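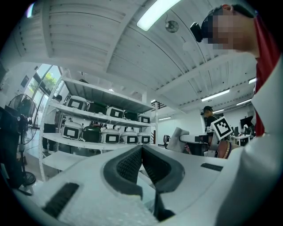
Forum > Reading Room > Russian & European Classics > Which long novel over the winter?

We use cookies to keep you logged in and to remember which threads you've read. Accept / Manage settings

Which long novel over the winter?

mossgate_reader
Right, I've got a week off in February and I've decided it's finally going to be a proper doorstop. I've narrowed it down to The Brothers Karamazov or Middlemarch, and I keep picking each one up in the shop and putting it back. I read Crime and Punishment at school and liked the first half a lot (then the exams got in the way and I skimmed, sorry). Never read any George Eliot at all. Which would you go for if you only had the one go at it?

tealeaf77
Karamazov, no question. It's a murder story with a family row going on in the middle of it, and it's much funnier than people let on. The father is a horror and I looked forward to every page he was on. You do have to get past the monastery bit near the start, which I found slow going. Once Dmitri starts running about trying to get his hands on money you won't want to go to bed.

Podunholm_Pat
I'm going to disagree with that quite strongly! I've had three goes at Karamazov and every time I've stopped at the Grand Inquisitor. Everyone says it's the best chapter and I just want to get back to the brothers. Middlemarch feels like being told about your own neighbours by someone cleverer than you. I read it on the bus to Mumbridge and missed my stop over Dorothea and that awful dried-up husband of hers.
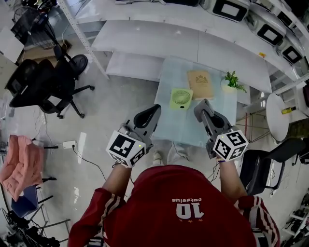 I'd also say the size of it isn't as bad as it looks, as the chapters are short and you can stop nearly anywhere. My copy is the old Dabbas paperback, tiny print, spine gone, and I still wouldn't swap it. If your eyes are like mine get one with bigger type.

tealeaf77
Stopping at the Grand Inquisitor is like leaving the pub before the food comes. You can skip it and come back, you know. Ivan talks for ages, Alyosha sits there being patient, and then the plot picks up again. I'd take that over all the stuff about Bulstrode and the bank.

Podunholm_Pat
The Bulstrode part is the best bit!! The scene with his wife near the end had me in tears, and I don't cry at books.

quiet_marginalia
I've read both and I think you're each being a bit unfair. For a week off I'd say Karamazov, because it goes better in big gulps. Middlemarch I read over a whole winter, a few chapters on a Sunday night, and that suited it. It came out in parts to begin with, so I don't think there's any shame in taking it slowly.

One thing about the Dostoevsky, do try the first couple of pages of more than one translation before you pay for it. I started with the Garnett because it was free and got on with it perfectly well, then borrowed a newer one and found it choppy. My sister is the other way about. And write yourself a list of the names. Everyone has at least 2 and some of them seem to have five.

mossgate_reader
That's really helpful, thank you. I hadn't thought about how I'd be reading it. I looked at the ebook on Usero and it says 3,019 pages on my phone, which made me feel slightly ill. Is that right?

quiet_marginalia
That'll be your font size. Turn it down a notch and it drops like a stone. Mine said 1,329 for the same book.

hob_and_kettle
Coming in to be annoying and say neither. Read Fathers and Sons. You'd be done by the Tuesday and could spend the rest of the week in the garden. I don't see why a week off has to mean a brick. People pick these things by weight and then feel bad when they give up in the middle.

tealeaf77
They did ask for a long one though.

hob_and_kettle
They did, and I've ignored it. Bazarov is worth ten of any Karamazov.

mossgate_reader
Ha, I'll put the Turgenev on the pile too. I think I'm going with Karamazov first and Middlemarch a bit at a time after that, on the bus like Pat. I'll come back and report, unless I get stuck in the monastery.

Podunholm_Pat
Traitor. Enjoy it. Let me know how you get on with the Inquisitor.

Reader comments

bexhill_bound, 25 Aug 2024
Found this while looking for a list of the names in Karamazov. Did anyone ever post one? I'm up to 127 and I've already mixed up Grushenka and somebody else.

oldpaperbacks
Team Middlemarch. Skip the prelude if it puts you off and go back to it at the end.

sidewaysowl
Did mossgate_reader ever finish?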